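Callora 2824 Antenna Tuner

Sindier Radio Supply
Station Equipment / Tuners and Matching

The Callora 2824 is an automatic antenna tuner for fixed and portable amateur stations. It is connected between the transceiver and the feed line and matches the antenna system to the 50 ohm output of the radio. The unit is intended for licensed operators who use one antenna on several bands, or whose antenna is shorter than the band calls for.

Operation

Tuning starts when the operator presses the TUNE button and sends a steady carrier at low power. The tuner measures the reflected power, selects a combination of coils and capacitors, and stores the result. When the operator returns to that part of the band, the stored setting is recalled. Memory is kept when the power supply is removed.

The front panel has a bypass switch. In the bypass position the signal passes directly to the antenna, and the meter continues to read forward and reflected power. Operators who have a resonant antenna on one band may leave the tuner in line and use bypass on that band.

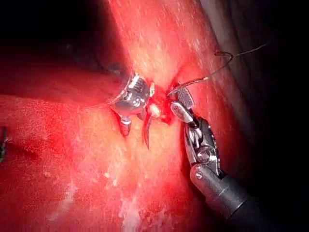
The tuner does not change the antenna itself. Losses in a long run of coaxial cable remain even when the meter at the radio shows a good match. Customers with a badly mismatched antenna and a long cable should consider placing the tuner near the feed point. A weatherproof case is sold separately under the name Callora Field Housing. The 2824 must not be used outdoors without it.

Antenna types

The 2824 accepts dipoles, verticals and loops fed with coaxial cable. End-fed wires may be attached to the rear terminal and require a counterpoise or a ground connection. Balanced line requires an external balun. The Pruvum line balun is supplied with matching connectors and mounts on the rear panel with the two screws provided.

Mobile whips may be used on the bands for which they were made. The tuner should not be expected to bring a whip cut for a high band into use on a much lower one. A match may be found, but very little of the power will be radiated.

Connections

Rear panel, left to right: transceiver, antenna 1, antenna 2, wire terminal, ground post, control port, DC input. The ground post should be joined to the station ground with the shortest practical length of heavy wire or braid. Control cables for Bittencourt transceivers are in stock. Owners of other radios may use the tuner without a control cable by pressing TUNE by hand.

What is in the box

Callora 2824 tuner
DC power lead with fuse
Coaxial jumper
Spare fuse
Two mounting brackets with screws
Printed manual in English and Spanish

Station requirements

The operator is responsible for holding a license that covers the bands and power used. Before the first transmission through the tuner, set the transceiver to its lowest power. Do not press TUNE while transmitting at full power. Relays damaged in this manner are not covered by the warranty. Listen on the frequency before sending a carrier, and identify the station as the license requires.

Persons and animals must be kept away from the antenna and from any exposed wire while the station is transmitting. Disconnect the feed line when thunderstorms are expected. The tuner gives no protection against lightning.
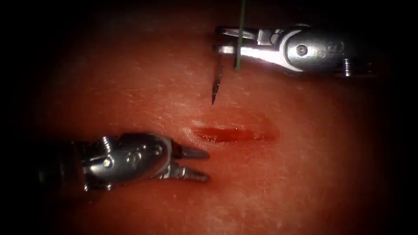 Warranty and service

The 2824 is covered for 2 years from the date of purchase against faults in parts and workmanship. The original receipt is required. Units opened by the owner may be repaired at the published bench rate but are no longer under warranty. Changing the external fuse does not affect coverage.

Repairs are carried out at the Sindier service bench under the direction of Boris Radulović. Please request a return number before shipping. Pack the tuner in its original carton where possible and enclose a note that gives the radio, the antenna and the band on which the fault occurs. Units received without a return number are held until the sender can be identified.

Firmware

Tuners with serial numbers below 221 left the factory with an earlier firmware that does not store settings for the second antenna port. The update is free of charge and may be installed through the control port. Owners who do not have a suitable cable may send the unit in. Current stock does not need the update.

Ordering

Orders may be placed online or by telephone during business hours. Club and school orders are handled by Zyanya Bautista, who can also provide a written quotation. The Field Housing is on back order and is expected in October. Tuners ordered together with the housing will ship at once, and the housing will follow at no added freight charge.

Technical questions before purchase: Elvira Betancur, Station Equipment
Returns and repairs: Service Bench
Page last revised 2025-09-05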